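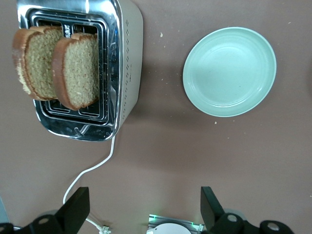 **Agbayani**, contributing editor, Household Appliances section
Last revised 10 June 2025

A **two-slot toaster** is a small electric appliance that browns sliced bread by radiant heat. It is the most common form of pop-up toaster in home kitchens and is normally kept on a counter or table near a wall outlet.

## Construction

The body consists of an outer shell, an inner chamber and a base. Shells are made of metal, plastic or a combination of the two. The top plate surrounds the slots and is often chromed, as on the silver-and-white model shown, where raised rims frame each opening. Side panels may be plain or perforated; the same model has a row of small diamond-shaped perforations in its off-white side wall.

Inside each slot, a wire or metal grille keeps the bread away from the heating elements. In most designs the elements are resistance wire wound on flat sheets of mica. A carriage supports the slice from below and is lowered by a lever at one end of the body.

## Operation

Pressing the lever lowers the carriage, closes the circuit and latches the carriage in place. A timer, thermostat or electronic control then releases the latch, and a spring raises the bread. Browning begins at the surface once it has dried, at a temperature well above 100 °C. Most dials are marked in numbered steps, commonly 1 to 7. The numbers are not standardized between makers and do not always stand for minutes.

## Bread size

Slot width limits slice thickness. Thick slices brown more slowly at the center and may catch on the grille if forced. Slices with a tall, curved top crust commonly stand above the rim, leaving the upper edge paler than the rest. Turning the slice over for a second, shorter cycle corrects this.

## Serving and cleaning

Toast is usually moved to a plate or rack right after the cycle. A flat plate traps steam under the slice and softens the lower face; a rack does not. Crumbs fall both into the base and onto the table. Many models have a removable crumb tray, which is emptied with the toaster unplugged and cool. Chrome surfaces are wiped with a damp cloth and dried to prevent streaks.

## See also

- Bread slicer
- Toast rack
- Toaster oven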